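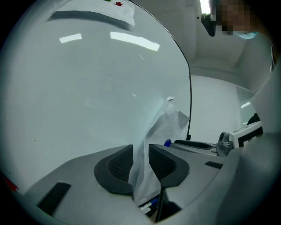
Ticket 261 - grippers dropping out during the open day demo
Opened by: Leopoldo Orozco
Status: monitoring
Location: Hovham, demo area, round table

Hi all, me again. Saturday's open day went fine overall, but the hand-held grippers gave us grief and I want it written down while I still remember it.

What happened: we were letting visitors try the paper task (pick up the crumpled piece, lift it, put it back down) and the recording in Hovel kept stopping by itself. No error, no beep, the session just closed. The first time I figured somebody had bumped the stop key. Then it did it again with me holding the grippers, so that was that theory gone.

Tried so far:

Restarted Hovel. Worked for one visitor, then the same thing.

Swapped the left and right grippers. No change at all, so I don't think it's one bad unit.

Wiped down the finger pads. This did nothing for the dropouts but the grip on thin paper felt a lot better, so please keep doing it anyway!

Moved the paper closer to the near rim. I had a hunch the tracking was losing the marker cubes when people reached way out over the table, and visitors really do reach - they lean in with their whole body. Dropouts got less frequent but didn't go away.

Checked the log over lunch. All 3 stops have the same line, "pose timeout 2820", right before the session closes. Dizon's setup notes don't list that code. If anyone has a newer copy of the notes, send it my way.

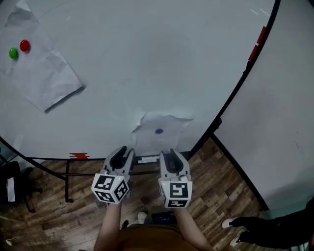
Near-rim setup, both jaws open and pointed at the torn piece with the blue dot.

With the grippers held like that, cubes hanging below and nothing crossing in front of them, I got through the rest of the afternoon with one short freeze that recovered by itself. So I'm leaning toward tracking and away from batteries. The little green lights on the cubes were on every time I looked, for whatever that's worth.

One more thing for the Avach folks, if you're reading: can the timeout be made longer? A visitor who stops to ask a question with the grippers down in their lap shouldn't lose the whole recording. Also, a sound when the session closes would have saved me a lot of awkward "oh, hang on, let's do that again."

Next steps: I'll run the paper task at the far side of the table on purpose and see if I can get the 2820 line to come back. Leaving this open until then. Please don't update Hovel on the demo machine before I've done that.

Leopoldo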